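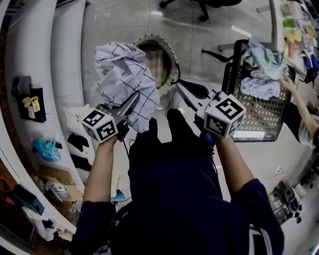 Can't get rid of a musty smell in my kitchen cloths and I'm about ready to throw the whole lot out. Sheets are fine, jeans are fine, it's just the thin cotton stuff. The white ones with the thin dark blue grid lines are the worst, like the one held up over the washer door there. Smell OK out of the drum, smell OK on the rack, then I wipe one wet counter and it's a swamp. I use Nallico powder, warm wash, whatever the quick cycle is. Front loader, maybe that matters? Moved to Zonholm in the spring and the water here is supposed to be really hard, if that makes any difference.

Tried so far:

- double the powder (worse??)
- softener
- hanging them outside

Don't want to buy bleach if I can help it, the blue will go. Thanks

Rania Semaan
Fri 21 July

---

**pipesandpegs**

Double the powder is your problem, or half of it. Hard water plus too much detergent plus softener = a waxy coating on the cotton, and that holds grease and the grease is what stinks when it gets wet. Seen it lots.

Stop the softener completely. Then strip them once:

1. Hottest cycle the label allows, long one not quick, no detergent, 2 cups of white vinegar in the drum
2. Same again with a normal scoop of powder, no vinegar this time
3. Dry them all the way, same day. Don't leave them sitting in the machine

Do NOT mix vinegar and bleach, ever, if you do cave and buy bleach.

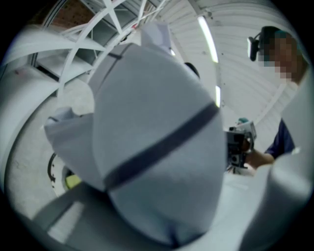

After that go back to one scoop, and wash them apart from the clothes so you can keep the heat up. Mine took two rounds before they quit smelling. If they still reek after a third I'd give up on them, a new pack at Baloyi is 8 dollars.

Also wipe the rubber seal. Pull the fold back and look underneath, there's usually a line of gunk.

---

**marge_in_the_basement**

get oxygen bleach not the chlorine kind, it's ok on most colors. soak overnight in a bucket. the Iva one works for me but any will do, check the tub

also leave the washer door open

---

**dunmore7**

Agree with the first answer except I wouldn't put vinegar in the drum every week, people say it's hard on the rubber. Once is fine. For hard water I use washing soda, couple spoonfuls with the powder.

And check the drain filter, little hatch at the bottom front on most of them. Towel down first. I hadn't opened mine since last August and the smell was unbeleivable, it had a sock in it. Cloths got better within a week of cleaning that out, didn't change anything else.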